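Oct 13, 2018

I've had the Mikport arm kit for long enough now to say something useful about it. A few people asked after my July post whether it was worth the money for a small bar or café setup, so this is the long answer.

The kit is sold as two arms, two teach pendants, grippers and a license for the software, which is called Dirnodetti. I paid 3,656 for the lot, before shipping. The table and the aluminum frame are not included. You can buy a frame from them, but I got mine from a local shop and it went together in an afternoon.

I've been trying it on bar and counter jobs: moving a plate, picking up a lime, putting a strainer back in a bowl. These are dull jobs, but a bar is full of odd shapes, and odd shapes are what I wanted to test. 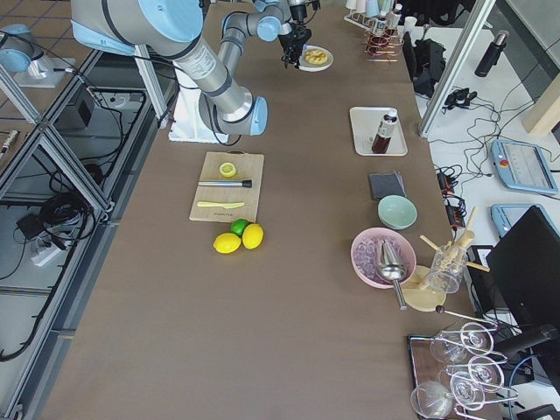

## Setup

The arm mounts were easy. Each stand bolts down with 4 bolts, and the holes lined up. The cables were the worst part of the whole job. They are long, they are stiff, and they don't come with clips or ties. I still have coils of them on the floor and I keep meaning to run them through a channel. Plan on buying power strips too.

The manual is thin. It covers the pendant menus well and says almost nothing about where to put things on the table. I wrote to support and got a reply from Gebhard Hauser, who sent me a 55-page PDF that should have been in the box. If you buy the kit, write and ask for it on the first day. It has the reach charts, and I moved one stand after reading them.

## Grippers

The fingers are fine for lemons and limes. Small bottles are fine as long as they lie at the same angle every time. Soft pastry took me a few evenings. The default closing force is too high, and the slider in the software moves in steps that are too big at the low end. You can type a number in by hand, but that box is hidden under a second menu.

Stemware is where I gave up for now. I could get a glass by the stem if it was standing alone. Laid on their sides in a tray, with the stems crossing, they were more than I could teach it. The sales page shows a glass being lifted and I'm sure they got it to work, but I'd like to know how many tries it took.

Long thin tools are somewhere in the middle. A bar spoon flat on the table can be picked up if you come at it square. A cloth works better than I expected.

## The wrist camera 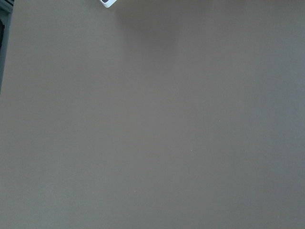
Dirnodetti lets you teach a pick from the wrist view, and I use that more than the pendant now. You bring the arm over the spot, save the view, and mark what you want it to look for. It does better with strong contrast. My tabletop is a flat gray-brown in that view, so a bit of something white at the top edge stands out at once, even with most of it out of sight. Dark things are harder, and soft shadows confuse it. I changed the lamp over the table twice before I was happy. My advice is to sort out your lighting before you teach anything, or you will end up teaching it all again.

The preview is small and you can't zoom. I asked about that as well and was told it's on the list.

## Mikport or Mackay

The other kit I looked at was the Mackay. It costs less and the arm is lighter, but you get one arm, and the camera is an extra. I tried one for a day at a friend's shop. The pendant was nicer to hold and the menus made more sense. The motion was jerky at low speed, and that bothered me more than the menus did.

Mikport has the word "Patent" stamped on half the parts, down to the cable plugs. That means spares come from them at their prices. I haven't needed any yet.

## Would I buy it again

Yes, for learning and for testing ideas. I would not put it in front of customers as it comes. The support is good once you reach a person, and the arms have done what I told them to, including the times I told them the wrong thing. Next I'm going to try both arms on one job, with one holding the cutting board still. I'll post the settings when I have some that work.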